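Mismatched Plates

Mar 15, 2019

I have been without a matching set of dishes for almost two years now, and I have stopped looking for one. A few people have asked me how that works when company comes over, so I am writing it down.
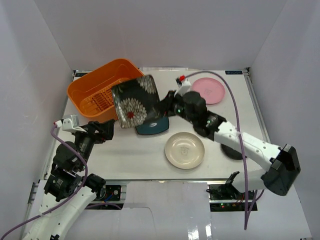
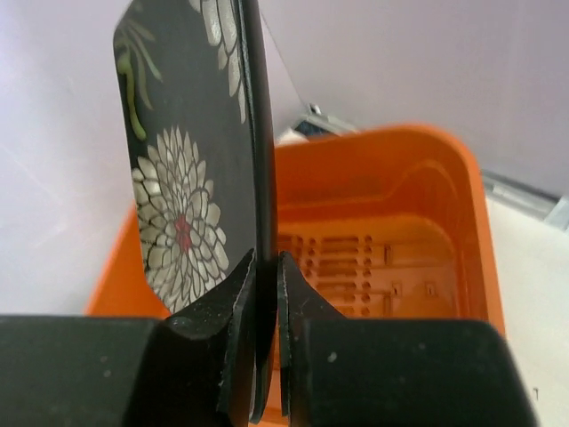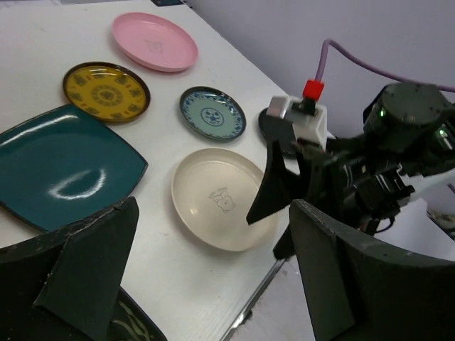 Flowered black plate in the first two, the pink, the yellow and the small blue-green dish in the last.

The old set was white stoneware and came from Gunder, a department store that used to be downtown. I bought it for $59 when I got my first apartment. It was service for four and it lasted a long time, but the glaze wore down and the forks started leaving gray marks. You can scrub those off with baking soda. They come back in a week. By the end I had one dinner plate without a chip and a stack of saucers I never used.

I went to replace it in September and found that most sets now come with bowls that are too shallow for soup and mugs I don't need. The cheapest one I liked was more than I wanted to pay. So I went to the thrift store on Utton Street and bought single plates.

My rules are pretty simple. Nothing over $4. Nothing with a crack, even a hairline. I run a fingernail around the rim before I buy, and I check the bottom for a rough foot that would scratch the table. I skip anything with metallic trim if I plan to eat from it every day, because I use the microwave a lot. I don't care about the brand.

Size matters more than pattern. My kitchen cabinet is an old one and the shelves are shallow, so a big plate keeps the door from closing. I measured the shelf and wrote the number on a card in my wallet. Before I did that I brought home a beautiful platter that had to live on top of the refrigerator, and I gave it to my sister.

Stacking is the real drawback. Square and round plates don't sit well together. I keep the square ones on the left and the round ones on the right, with the small dishes on the shelf above.

For company I put them all out and let people pick. At Thanksgiving we had to borrow folding chairs from the church in Goodwin, and the table was so crowded with food that the plates hardly showed.

I still need soup bowls. The Utton Street store gets its new stock out in the morning, so I'll try to get there early next time.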